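Drorkallow Stone and Surfaces
Home > Tops > Marble > Nisier

Nisier White Marble Top

Item: Nisier
Material: white marble, dark vein
Length: 77 inches
Weight: 189 pounds, uncrated
Price: $700, top only
Lead time: 4 weeks after the slab is approved
Pickup: Lucero yard or Sotinport showroom

Nisier is a white marble top with dark veins that run on a diagonal. It is sold as a single flat piece for a counter, an island, a long desk or a work table. The price covers the top, the eased edges and one coat of sealer on the face. Legs, cabinets, brackets and cutouts are ordered separately.

The ground color is a pale gray-white. The veins go from gray to dark brown to black, depending on the part of the slab. Some tops have large quiet areas with a little gray clouding, and some have a heavy band of dark lines that breaks up into small cells and specks. Most have both. We do not sort Nisier into light and dark grades, and the price is the same for all of them.

Where people use it

We sell most of these for kitchens, but a good number go into home offices and shared workrooms. Marble is heavy, so a long desk does not shake when somebody types or leans on it. It is also cool to the touch, which some people like and some don't. If your wrists rest on the desk all day, think about a pad.

A phone, a tablet or a monitor can sit right on the stone. Put them down flat and lift them to move them. Grit trapped under a device can scratch the device and can dull the stone, so wipe the spot first. Rubber feet are fine. Some cheap black rubber leaves a mark if it sits in one place for months, and a set of felt dots takes care of that.

Glass screens and pale stone both throw back light. If the top will stand under ceiling lights, hold a sample flat at desk height with the lights on before you order. Samples look darker when you hold them upright in your hand.
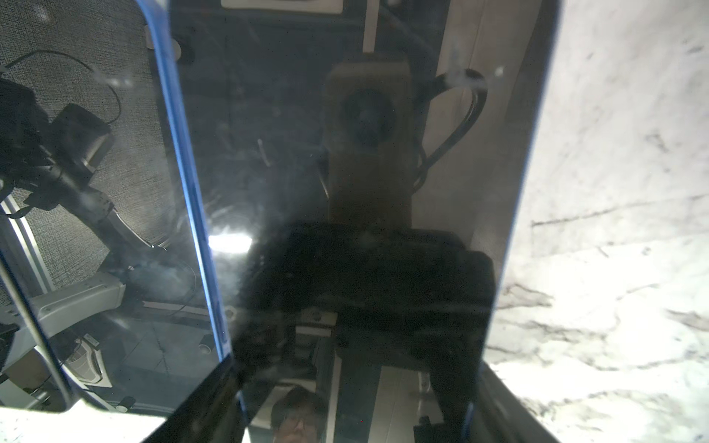

One buyer wrote to us that the veins looked stronger at home than they had in the showroom, that it took a week to get used to them, and that a plain white top would now seem too bare for the same room. The same buyer wished we had said more about water rings. The care section on this page is longer now.

We get the opposite remark too. If you want an even white surface, Nisier is the wrong stone, and the counter staff will tell you so. Ask for the plain tops list.

Choosing your piece

Every top is cut from a slab you can look at first. You can do this in person at the Lucero yard or ask for photos by email. We mark the cut with tape so you can see which part of the slab becomes your top. You may move the tape once at no charge. After that there is a small fee, because the saw schedule is set from the taped slabs.

Things to check when you look:

Which end is quieter. Many buyers want the lighter end where they chop, write or roll dough, and the heavy veins toward a wall or under shelves.

Thin white veins. These cross the darker pattern in places. They are part of the stone. Run a fingernail across one if you are worried about it. We fill any open line before the top leaves the shop.

Direction. The diagonal runs one way only. Turning the top end for end keeps the same slant, and flipping it over is not possible once the face is finished. If you are placing two tops in one room, tell us, and we will try to cut them from the same slab.

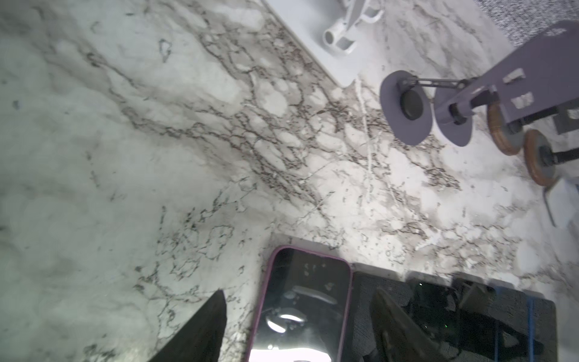
Sotinport, 9/25/25

The showroom now has a full-length Nisier top set up at counter height by the side windows. You can put your own things on it, set a lamp beside it and look at it as long as you like. It is a display piece and is not for sale. Its veining is heavier than on many of our tops, so please look at the other slab photos in the binder before deciding from that piece alone.

The Sotinport showroom keeps samples but no stock. Tops ordered there are cut in Lucero and trucked over. There is no extra charge for this if you pick up from the showroom door.

Support and installation

A Nisier top weighs 189 pounds before any crate is added. It needs level support along its full length. Kitchen cabinets in good shape will carry it. For a desk, use a steel frame with a center rail or two solid end cabinets with a rail between them. Do not set it on folding legs or on hairpin legs screwed to a thin board.

Check the floor as well as the frame. On carpet, a frame will settle over the first days, and often more at one end. Put hard plates under the feet, let the frame stand loaded for a while, level it again, and then bring in the stone.

Carry the top on edge, like a window. Marble carried flat can crack under its own weight. You will need enough people to lift it without strain, and clear space to turn at both ends. Measure your stairs. We have had tops come back to the yard because they could not get around a landing, and the return trip is charged to the buyer.

Fasten with silicone in small dabs. Leave a narrow gap at the wall. Panels, screens or shelf backs that stand on the top should rest on felt or a strip of thin cork. Do not drill into the stone yourself to mount a bracket or a clip. Use a clamp with a soft face, or ask us for a drilled hole when you order.

Cutouts and holes

Cable holes, faucet holes and sink cutouts are done in the shop. Send the paper template that came with the sink, or the sink itself. We do not cut from a web page drawing. A hole that lands on a dense part of the veining may have to be moved a little, and we will call before we do it.

Care

Wipe up spills when they happen. Lemon, vinegar, wine, tomato and most bathroom cleaners will etch marble. An etch is a dull spot in the face of the stone, and sealer does not stop it. Sealer slows down stains such as oil and coffee.

For daily cleaning use warm water and a drop of dish soap, then a dry cloth. Do not use scouring powder or the rough side of a sponge.

Water rings are mostly minerals left when hard water dries. Dry the counter around the faucet at night. If a ring has formed, try a soft cloth and a stone cleaner made for marble. If it stays, the shop can sell you a polishing powder, or give you the name of someone who does the work in your area.

Use a board for knives and a trivet for pans. Anything with small wheels or hard feet should stand on a mat if it gets pushed back and forth. That goes for kitchen scales, rolling carts of spices, models and tool trays.

Seal again when a few drops of water no longer bead on the surface. Heavy kitchen use brings that on sooner than desk use.

Crate and delivery

Tops leave Lucero in a wood crate, standing on edge. Delivery is to the curb or the garage. The driver does not bring the stone inside. Open the crate while the driver is there, look at the corners and both long edges, and write down any damage on the slip before you sign it. Keep the crate until the top is installed.

Returns

A cut top cannot be returned for its color or veining. If it arrives broken, we replace it from the nearest match in the yard, and you see photos first. If there is no match you like, you get your money back.

The June price list is still in effect for Nisier. Cutouts are priced on the shop sheet, which you can pick up in Lucero or Sotinport or ask for by email.

Related items

Nisier backsplash strip
Nisier sample square
Steel desk frame with center rail
Felt dots and cork strip
Marble cleaner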